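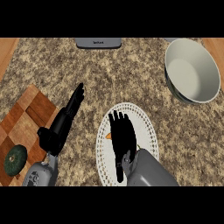
A large round bowl on a speckled granite countertop.

Sallis soup supper outgrows its old home and moves to the grange hall

SALLIS – The community soup supper, which has been filling people up on cold evenings here for longer than most of the current cooks have been cooking, will start its new season in October at the grange hall on the Suswood road, and if you have ever tried to find a seat after six o'clock at the old place, you will probably be glad to hear it.

The supper has been held in the basement of the library annex, a room that everyone agrees is cozy and that the fire marshal agrees is rated for 107 people. Last winter the line went up the stairs and out to the bike rack on several evenings, and a few families took their chowder home in jars and ate it there. The grange hall can seat 200 at the long tables, with room left over along the back wall for strollers, coats and the dessert cart.

It also has a proper kitchen. The annex had a two-burner stove and a sink that drained when it felt like it, so most of the soup was made in people's homes and driven over with towels packed around the pots (more than one back seat in Sallis still smells like split pea when the weather turns warm). The grange has a six-burner range, a deep double sink and a walk-in pantry, and the cooks who toured it in August came out talking about stock and how much of it they could make at one time.

Supper will be served from 5 to 7:30 p.m., half an hour longer than before. The price is staying where it was, at $7 for adults and nothing for children under 12, and as always anyone who would like a meal and can't manage the seven dollars should simply come in and sit down. The jar by the door has never been watched very closely and there are no plans to start.

There will be three soups each time, one of them made without meat. Opening night will feature the corn chowder, a tomato and barley, and the chicken and wild rice that ran out so early in February that there were some hurt feelings about it. Bread is coming again from Sekiguchi Bakery, which has sent over its day's extra loaves since the supper began and has promised a few trays of the seeded rolls as well. Butter will be on the tables this year instead of at the end of the line, a change that was requested in writing by a surprising number of people.

One thing the move does call for is more bowls. The supper gave up paper a few seasons back, and its mismatched collection of donated crockery has been a good part of the charm, but it was gathered for a smaller room and a fair amount of it has been chipped or has gone home by mistake with somebody's leftovers. The organizers would like to have 300 on the shelf before opening night, so that the washing crew can stay ahead of the second helpings. Any color or pattern is welcome as long as the bowl can go through a dishwasher and holds a decent ladleful. Big serving bowls for salad are needed too, along with soup spoons and a couple of long-handled ladles.

Donations can be left at the library's front desk during regular hours through the end of September, or in the covered bin on the grange hall porch at any time. Please wrap anything breakable in newspaper. And if you happen to find a blue enamel stockpot with a dented lid in your own cupboard – it has been missing since the March supper – it can come back in the same bin, and no questions will be asked.

Getting out to the hall will be a little farther for people who used to walk. The Vurent shuttle has agreed to add a stop at the grange on supper evenings, leaving from in front of the post office at 4:45 and again at 5:45, with a return trip at 7:40. Riders pay the usual fare. Parking is on the gravel lot beside the hall and, once that fills up, along the mowed strip by the fence; drivers are asked to leave the gate clear for the neighbor's hay wagon.

People who would like to cook, wash up, set tables or bake something for the dessert cart can add their names to the sheet on the library bulletin board. Pies are especially wanted in October, and apple is already well covered.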